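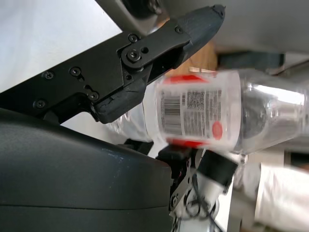 Can it do the dishes yet?

I get this question at every family dinner, usually from someone holding a sponge. I've been writing this column long enough that people assume I have a robot at home folding my shirts. I don't. I have a vacuum that gets stuck under the same chair every time, and I have a lot of opinions.

So in October I started keeping a list of chores, small ones, the kind you do without thinking on the way to doing something else, and asking whether a machine with an arm and a gripper could take each one off my hands. Not in a polished video with music over it, but in an ordinary room with ordinary junk in it. You readers sent in 803 suggestions (thank you, and also, who irons dish towels?) and I boiled them down to 6 that kept coming up.

Picking up a bottle was the one most of you wanted to hear about, so I'll start there. A water bottle sounds like the easiest thing in the house. It's also clear, which is rough on a camera, and the thin plastic kind buckles if you squeeze it and slides if you don't. You and I fix that with our fingertips before we've noticed there's a problem. A machine has to work it out with a couple of stiff fingers and a pad. Still, I'd say gripping a bottle is close to a solved chore. Opening it is another matter! Twisting a cap takes two hands, or one hand and something to clamp with, and you need to feel the moment the seal lets go. I'd give that one a maybe.

Clearing the table is where I get less cheerful. Cups are fine one at a time. But nobody's table has one cup on it. Mine this morning had a mug, a glass, a stack of mail, a banana and a charger cord wrapped around all of them, and the arm has to decide what to touch first without knocking over the rest. Clear plastic cups are the worst of the lot, light enough to tip if you brush them and hard to see against a pale wall. I once watched a demo at a trade show, at the Tateck booth, where the arm spent so long lining up on a cup that the man next to me went and got a coffee and came back. It did get the cup, though, and I clapped - I couldn't help it.
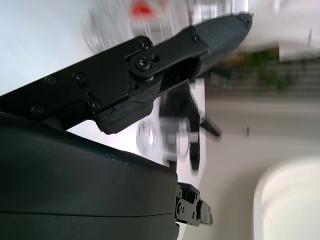 What about the shop floor?

A few of you wrote in from work to say that all this is old news, and you have a point. A reader at a packing plant in Dirnitz told me their arms load cartons all shift long and have for years. Her line moves 3,000 bottles before lunch, every one the same size and facing the same way. That's the trick, really. The bottles come to the arm, the light never changes, and no one leaves a sweater on the belt.

Ask that same arm to tidy the break room and you're back with the rest of us. She says they tried something like it with a small cart-mounted unit from Palteo, wiping tables and tossing empties. It managed 30 minutes between calls for help on a good day. She thought that was terrible. I thought it was pretty great, to be truthful, considering what my vacuum does.

My own score so far is one yes (the bottle), two maybes (the cap and the cups), and a firm no on laundry, which I'll get into next time along with the other leftovers. If you have an arm at work that does something dull and does it well, write and tell me about it. I'd especially like to hear from anyone who has let one loose near a sink.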